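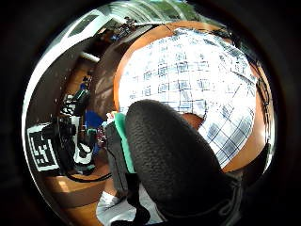

**Minutes, shared workroom users, Grurnley House**
Apr 17, 2024

Chair: Hafþór Oddsson. Minutes: the person who arrived last, as per the rule I voted for in October and now regret.

Apologies: Snorradóttir (pottery supplier, not expected anyway). The Stastum sewing group sent their views in writing, at length.

**1. Minutes of the last meeting**

Approved, with one correction. The word "disgusting" in item 4 is to be replaced by "unwiped." Hafþór asked whether the author of the word wished to comment. The author did not.

**2. The round table**

Took up most of the meeting, as it does every time.

The sewing group's letter was read aloud. They want the blue plaid tablecloth kept on at all times, on the grounds that it protects the wood and cheers the place up. The repair bench people want it off at all times, on the grounds that small screws vanish into the pattern. Both sides described their position as a compromise.

Points raised in discussion:

- The top is glossy and shows everything. Cup rings came up. The mystery ring near the rim came up again, and once more the whole room looked at the coffee maker.
- With the light coming in, the white parts of the cloth are hard to look at for long. The bare wood glares too, so this was held not to settle anything.
- Pins left in the cloth. The sewing group's letter denies this in advance.
- A round cloth would hang better than whatever we do now. Round cloths cost more. Discussion of round cloths closed.

**Agreed:** cloth on for eating, sewing and meetings. Cloth off for anything with a plug. Whoever takes it off folds it and puts it on the shelf. Draping it over a chair has been tried and is how it got stepped on.

**3. Cables**

Hafþór reported that the cable drawer no longer closes. He has tried pushing. He passed a handful of its contents down the table so that we could share the feeling.

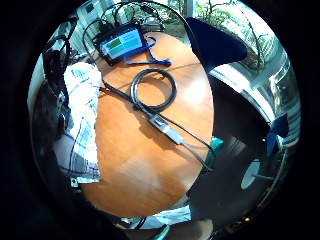 It was proposed that every cable be coiled in a loose oval, and laid flat, before going back in the drawer. Two members then showed us their coiling methods. These were not the same method, and neither would concede. The over-under method was described as "what professionals do" and also as "what people say at parties." The chair ruled that any coil which stays a coil is acceptable.

Long runs across the table are the other complaint. A cord that goes over the rim and hangs there will be caught by a sleeve, a bag or a knee sooner or later, and the thing on the other end comes along for the ride. From now on long cords go toward the wall side. Anyone with a connector halfway along should keep the connector on the table, where it can be seen.

Straps: same rule as cables. A strap with something attached to it counts as that thing, and goes home with it.

**Agreed:** drawer to be emptied and sorted. Anything without a label by the next meeting goes in the giveaway box. Strong feelings were expressed about an old printer lead. Its owner has until the next meeting like everyone else.

**4. Storage shelf**

The Mostosgate catalog has a shelf unit for 415, delivery included, assembly apparently a matter of character. We have 40 in the tin. Hafþór did the subtraction out loud, slowly, and there was a short silence.

It was suggested that we could own fewer things. This was noted.

**Agreed:** keep the present shelf. Tighten it.

**5. Tags and lost property**

One scarf, one lunch box lid and half a pair of gardening gloves remain unclaimed. The lid has now been with us longer than some members. Please put names on things. A bit of tape will do.

**6. Any other business**

- The window catch is still stiff. Lift, then turn. Do not turn, then lift.
- Request for a second kettle. Declined; see item 4, tin.
- The sewing group would like it known that they were the last to wash the tablecloth. The repair bench would like it known that they were not asked.
- The cookies were thought to be better than last time. No one would say who had brought last time's.

**Actions**

- Hafþór: sort the cable drawer, bring tape and a pen.
- Repair bench: tighten the shelf, wash the cloth.
- Sewing group: check the cloth for pins before it is washed.
- Me: send these out, arrive earlier.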